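Notebook | Benches | Stores | Rota | Search

2022-07-31

Big table, Randgate workshop

What a good day this was! I finally gave the big brown table the attention it has been owed for ages, and I'm writing it all down while I still remember where I put everything.

Started with the top. Two passes with a damp cloth, then the Stakano cleaner on the sticky patches (it smells of oranges, which I'd forgotten, and it is so much better than the old stuff). There was tape residue dating back to the Radebe job, the brown kind that goes to glue if you leave it a summer. A plastic scraper held almost flat lifts it in long curls. Please don't use the metal one! I found two scratches from it along the front and rubbed a bit of wax in. They hardly show unless you go looking.

I also dug out the old layout sketch from 2017 and had a proper look at it. Whoever drew it had the desk things at the left, and I can see the thinking, but for the way we work now the right-hand side is far better. You sit down, your elbow has somewhere to be, and the middle stays open for laying things out. So that's how I've set it up, and I love it. I did a whole hour of labels there this afternoon and didn't once have to shove anything aside.

Measured the clear stretch I wanted for paper and small parts: 900 mm along the front, and it fits with room to spare. The Zutum trays go in there side by side when we need them, and back on the shelf when we don't. I tried them stacked as well and it was hopeless, the bottom one vanishes and you forget what you put in it.

Mouse pad: the black one, the big rectangle. I'd been using a sheet of card since March and the difference is lovely, the pointer just goes where you want it. It does creep a little on the smooth top. I tried a scrap of shelf liner underneath, 40 mm wide, and it held but made a ridge under the wrist, so out it came again. Will look for something thinner. For now just nudge it back when it wanders.

Laptop shut when not in use, please, lid up and nothing on top of it. Phones face down. I know I go on about phones, but I get so much more done when I can't see the screen lighting up!

How the table is laid out now:
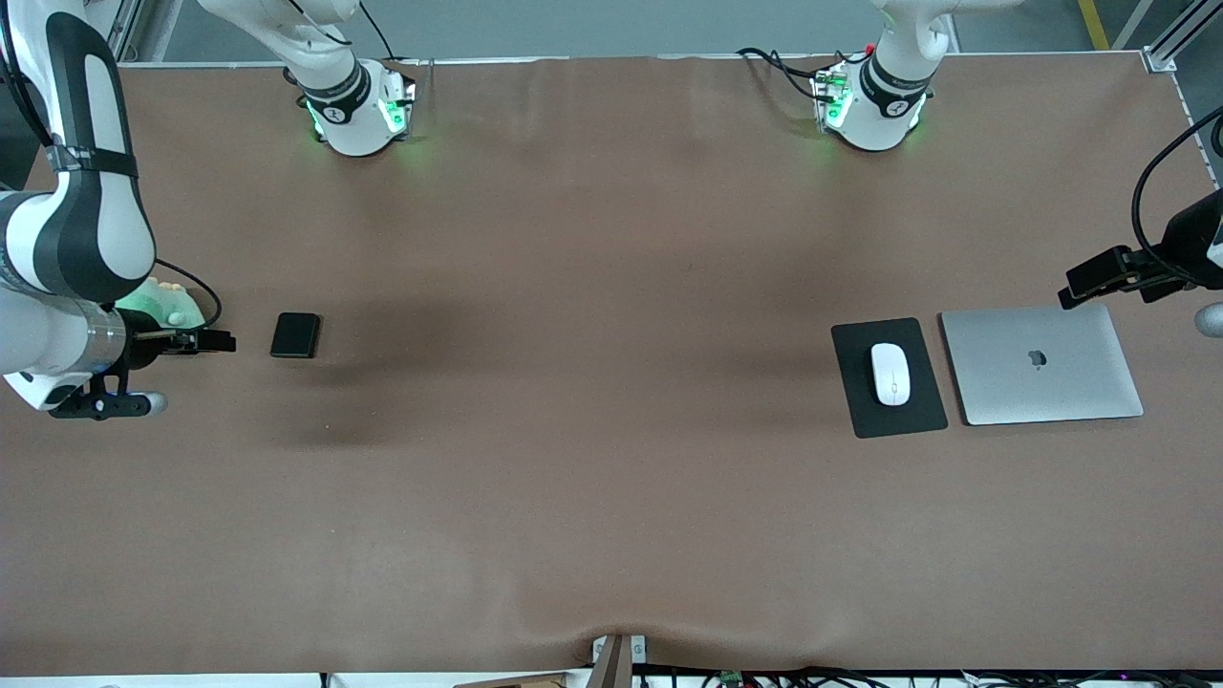 Still to do

- Thinner grip for under the mouse pad. Felt? Ask at the stores hatch first, there was a roll of something grey.
- Second coat of wax along the front, once the first has had a night.
- Redraw the layout sketch with the desk things on the right, and put the date on it this time.
- Order more Stakano cleaner, the bottle is down to the last inch.
- Wash the cloths. All of them, including the one behind the tap.
- Try the label job again with the Zutum trays turned the long way, I have a feeling that will be even quicker.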